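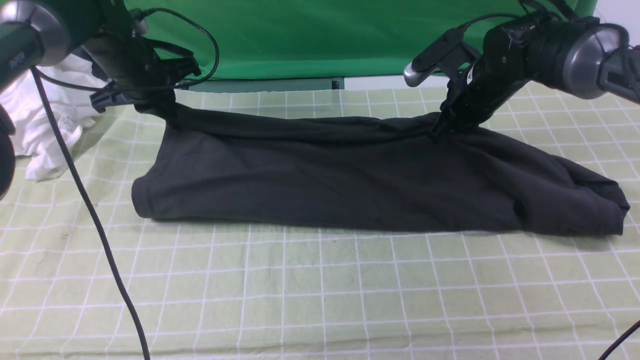

Deux pinces noires, un vêtement gris foncé, une nappe à carreaux : une leçon de pliage pour robot.

Comment montre-t-on à un robot à plier le linge ?

Par Nouhaila Hamdy
27 août 2024

Tu as sûrement déjà vu passer une vidéo où un robot plie du linge. Le titre dit en général quelque chose comme « Ce robot range tout seul ! ». Moi, quand je lis « tout seul », je lève un sourcil. Seul, vraiment ? Et qui lui a appris ?

Pour répondre, il faut aller voir comment se passe l'apprentissage. Il y a des gens derrière, beaucoup de gens, et ils passent beaucoup de temps à plier des tee-shirts.

Pourquoi le tissu est un casse-tête

Un robot d'usine qui visse des boulons a la vie facile. Le boulon est dur, il a toujours la même forme, il arrive toujours au même endroit. On peut écrire dans le programme : avance de tant, descends de tant, tourne. Et recommencer mille fois.

Essaie maintenant d'écrire la même chose pour un tee-shirt. Jette-le sur ton lit, regarde sa forme, puis jette-le encore une fois. La forme a changé. Il y a des plis partout, une manche a disparu dessous, le col est de travers. Si tu tires sur un coin, tout le reste bouge aussi, et pas forcément comme tu l'avais prévu.

Regarde le vêtement de la photo, sans doute un tee-shirt. Il forme un long paquet étroit. D'un côté, on voit un ourlet bien cousu, posé à plat. De l'autre, le tissu est plus mou et plus chiffonné, il retombe en petits plis vers la table. C'est le même vêtement, et pourtant ses deux bouts ne se tiennent pas du tout pareil. Écrire une règle pour chaque pli possible prendrait des siècles. Alors on fait autrement : on montre.

Première façon : prendre le robot par la main

Quand tu étais petit, quelqu'un a peut-être tenu ta main autour d'un crayon pour tracer tes premières lettres. Avec certains robots, on fait la même chose. Une personne attrape le bras mécanique, le pousse doucement, l'amène au-dessus de l'objet, lui fait fermer la pince. Pendant ce temps, l'ordinateur note la position de chaque articulation.

Cette méthode a un bon côté : on sent ce que l'on fait. Elle a aussi des défauts. Les bras peuvent être lourds. Il faut souvent en guider deux à la fois. Et la personne risque de se retrouver devant les caméras du robot, qui apprend alors à plier du linge avec un coude humain dans le paysage. Le jour où le coude n'est plus là, il peut être un peu perdu.

Deuxième façon : piloter à distance

L'autre solution s'appelle la téléopération. Le mot est compliqué, l'idée ne l'est pas. La personne se tient à côté ou dans une autre pièce, et commande le robot avec des manettes, ou avec deux petits bras qui ressemblent à ceux du robot. Elle bouge la main gauche, le bras gauche suit. Elle serre les doigts, la pince serre.

Vu de loin, on dirait un robot très malin. En réalité, à ce moment-là, il est à peu près aussi malin qu'une marionnette. Toutes les décisions sont prises par l'humain. C'est pour cela qu'il faut se méfier des vidéos : si on ne te dit pas qui commande, tu ne peux pas le deviner. Un robot piloté et un robot qui agit sans pilote peuvent faire exactement les mêmes gestes. Même ma photo ne permet pas de trancher ! On y voit les pinces qui tiennent le bord du vêtement. On n'y voit pas qui ou quoi les dirige.

Ce que le robot enregistre

Une démonstration, c'est le nom qu'on donne à un essai complet, du linge posé jusqu'au linge plié. Pour chaque démonstration, l'ordinateur garde deux sortes de choses.

D'abord, ce que voient les caméras. Il peut y en avoir une placée en hauteur, comme des yeux, et d'autres sur les bras. Cherche bien sur le bras de droite : une petite caméra noire est fixée tout près de la pince. On l'appelle une caméra de poignet. Toi, tes yeux sont dans ta tête et ils y restent. Imagine que tu en aies un sur le poignet quand tu cherches une chaussette sous le lit.

Ensuite, l'ordinateur garde les mouvements : l'angle de chaque articulation, l'ouverture de chaque pince, instant après instant.

Puis un programme compare tout cela. Il cherche des liens du genre « quand l'image ressemble à ceci, l'humain a bougé comme cela ». On dit qu'il apprend par imitation. Attention au mot « apprend » : rien ne prouve que le programme sache ce qu'est un tee-shirt, ni à quoi sert de le plier. Il n'en a jamais porté.

Combien de fois faut-il montrer ?

C'est la question que je pose toujours, et la réponse change selon la personne qui parle. L'entreprise Zovum, qui prépare un robot de pliage nommé Flisa, annonçait sur son affiche : « Il apprend en 40 démonstrations. » Quarante, c'est peu. J'ai demandé des précisions.

Les 40 démonstrations concernaient un seul modèle de tee-shirt, d'une seule taille, toujours sur la même table. Pour que Flisa accepte d'autres vêtements, l'équipe en avait enregistré 2 000. Le chiffre de l'affiche n'était pas faux – mais il oubliait de raconter presque toute l'histoire.

J'ai voulu essayer de piloter, moi aussi. Je plie mes tee-shirts depuis longtemps et je me croyais forte. Avec les manettes, mon premier pliage a duré 19 minutes. Je ne sentais pas le tissu. Je fermais la pince trop tôt, ou à côté, ou sur deux épaisseurs au lieu d'une. Le résultat ressemblait à une crêpe ratée. L'équipe l'a supprimé des enregistrements, et elle a eu raison : un robot qui imite imite aussi les bêtises.

Et si on change la nappe ?

Sur la photo, la table est couverte d'une nappe vert pâle à quadrillage blanc, et un tissu vert vif est tendu derrière. Pour nous, c'est du décor. Un programme, lui, reçoit l'image entière. Si toutes ses leçons ont eu lieu devant le même décor, il peut se mettre à compter dessus sans que personne l'ait voulu. Pose le même vêtement sur une table en bois, près d'une fenêtre, et il peut hésiter ou pincer dans le vide.

Les équipes sérieuses changent donc le décor, la lumière, les vêtements, la façon de les poser. Cela demande encore plus de démonstrations. Chez Zovum, on a fait un test avec 300 pliages, sans pilote, dans des pièces que Flisa n'avait jamais vues. J'ai demandé combien étaient réussis. On m'a répondu que les résultats seraient publiés en novembre. J'attends.

Les questions à poser devant une vidéo de robot

Quelqu'un le pilote-t-il ?
La vidéo est-elle accélérée ?
A-t-il déjà vu cet objet, cette table, cette pièce ?
Combien d'essais ont été filmés avant celui-là ?
Que fait-il quand il se trompe ?

Si la réponse n'est écrite nulle part, cela ne veut pas dire que la vidéo ment. Cela veut dire que tu ne sais pas encore.

À essayer à la maison

Il te faut un tee-shirt, une table, deux pinces à linge et une autre personne. Tiens une pince dans chaque main : tu n'as le droit de toucher le tissu qu'avec elles. Maintenant, ferme les yeux. L'autre personne te dit où aller : « à gauche, plus bas, pince ! ». Pliez le tee-shirt en deux, puis encore en deux.

Échangez les rôles et recommencez. Ensuite, remplacez le tee-shirt par une chaussette, sans changer les consignes, et regardez où ça coince.

Petit lexique

Démonstration : un essai complet, enregistré, que le robot devra imiter.
Téléopération : commander une machine à distance.
Pince : la « main » du robot. Elle a souvent deux doigts seulement.
Caméra de poignet : caméra fixée au bout du bras, près de la pince.
Imitation : façon d'apprendre en copiant les gestes de quelqu'un, bons ou mauvais.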